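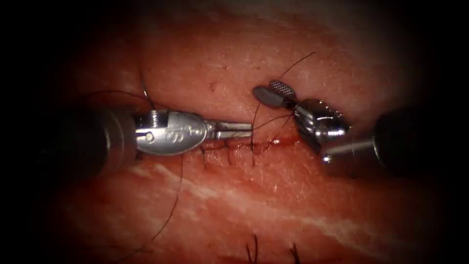 Surgical instruments at an incision.

Search this site Enter keyword Go

Mon 8 April
By Nabila Ramadan

If you've got an appointment at Fetden Hospital any time soon, bring your credit card, and maybe a comfortable pair of shoes. The parking is changing again, and I've spent most of a week trying to get a straight story on how.

The short version is this. The big Stimer lot, the one everybody in Ristham has parked in for free since the old bowling alley came down, goes to paid parking at the end of the month. The first 2 hours stay free. After that it's a flat $6 for the day, whether you're there for a blood test that ran long or sitting with your mom until visiting hours end. You'll pay at a machine by the main doors before you go back to your car, so don't drive up to the gate expecting a person in a booth (I asked, there won't be one).

The hospital says the trouble is commuters. The lot has 500 spaces and it's right across from the train station, and anyone who has circled it at 8:30 in the morning knows how that goes. I've done it myself, late for a dentist on the same block, saying things I won't put in the paper. The parking office told me that on weekday mornings in February the lot was full before the outpatient clinics had even opened.

So okay, I get it. But the folks I talked to outside the main doors on Thursday weren't all in a forgiving mood.

"I come three times a week and I'm never out of there in two hours," said Czesław Szczepańska, who has dialysis at Fetden and drives himself in from the far side of the river. "That's eighteen dollars a week. I already pay for the gas."

He hadn't heard about the pass, and I don't blame him, as it's mentioned on the very last page of the notice. Patients with repeat treatments can get a free one from the front desk. You need your appointment card and your plate number, and it's good for three months at a time. I walked in and got a copy of the form to make sure it really existed. It does! It's green and it's one page. I left Mr. Szczepańska with my copy.

Staff are moving to the gravel lot behind Sadowski Street, with a shuttle before and after each shift. A couple of nurses told me they're fine with the walk in daylight and less fine with it at eleven at night — the lights back there have been out since before Christmas. The parking office says new ones go in before the switch. I'll drive over and look.

If you'd just as soon leave the car at home, the 38 bus stops right at the main doors, and starting the same day it'll run every twenty minutes until 7 p.m. It still doesn't run on Sundays, which a lot of you have written to me about, and the transit office says there's no money for it this year.

Disabled parking by the east entrance stays free with no time limit, and so does drop-off at the emergency room. The hospital is taking comments on the new setup through the end of next week, at the front desk or by mail.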